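Flistik market desk: where the signals project stands
Progress report to the Gedden fund, 20th March

Hi all,

Okay, second report from me, and it's a happier one than what you got in December. Back then I was telling you the backtests looked great and the paper trading looked like a car wreck. The paper trading has come a long way (the backtests look a little worse, and I'll get to why I'm fine with that).

Quick refresher for anyone who joined the grant late. You're paying for Flistik, my small tool that reads order books on crypto pairs and flags the moments when a price is sitting on thin support. It doesn't trade for anybody. It puts out an alert, with a level and a time window, and the person reading it decides what to do. The first users are the folks on the Surnbridge mailing list, who trade mostly in the smaller coins and are not shy about telling me when I'm wrong! 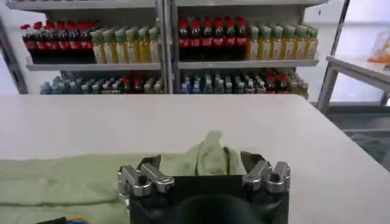 The big job this quarter was the data feed. I was pulling snapshots from 6 exchanges, and two of them were sending me stale books whenever volume spiked, so the tool was at its dumbest right when people needed it. I rewrote the collector so every snapshot gets checked against the last trades before it's used. If the two don't agree, the snapshot gets tossed and the pair goes gray on the dashboard until a good one comes in. People hated the gray at first. They're used to it now, or they've stopped writing to me about it.

That check is also what knocked the backtests down. A bunch of my prettiest wins were coming off stale data, so they're gone from the record. Since the rewrite went live, Flistik has sent out 236 alerts, and on 104 of them the price broke the level inside the window. That's under half, and I know how it looks next to the number in my proposal. But these are live, with fees and slippage counted on the paper side, and the paper account is up a little for the period. I'd take that over a gorgeous chart I can't repeat.

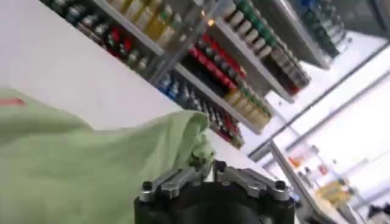 Thin support is still the hard part to explain, and I've been rewriting the help page over and over. A price level can look solid with a huge stack of buy orders under it, and then the stack gets canceled in seconds. The version that finally got through to the Surnbridge readers was a store one. Think of a tall shelving unit with rows and rows of bottles on it: it looks like plenty, and you'd have no idea from the aisle how many of them are spoken for. The order book is the same kind of view, so the tool now weighs how long each order has been sitting there before it believes in it. Orders younger than 17 seconds hardly count at all. I picked that cutoff by testing a whole range on old data, and I want to redo it per pair, because the quiet coins clearly need a longer one.

Now the stuff that didn't go well. The phone alerts are late, and I blew three weeks on a push service that dropped messages every time the market got busy. I've switched back to plain email for now. The Selvanayagam index, which I'd planned to use as my volatility filter, turned out too slow for short windows, so it's only running on the daily view. And I still don't have the stablecoin pairs in. They're a mess of tiny moves and the tool flags every last one.

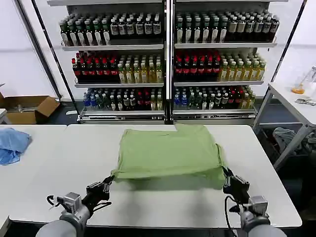
Money is okay. Server costs ran over because I'm keeping every rejected snapshot (I want them for the next round of testing), but I didn't spend the design budget, so it pretty much evens out. I'd like your okay to move what's left of design over to storage. The spreadsheet is in the shared folder, second tab.

Next up: the per-pair cutoff, then another go at phone alerts with a different provider, then stablecoins if there's any time left. I'd also love to open the alerts to a second group of testers who trade the bigger coins, so if anyone at Gedden knows a list like that, please send them my way.

Thanks again for being patient with me over the winter!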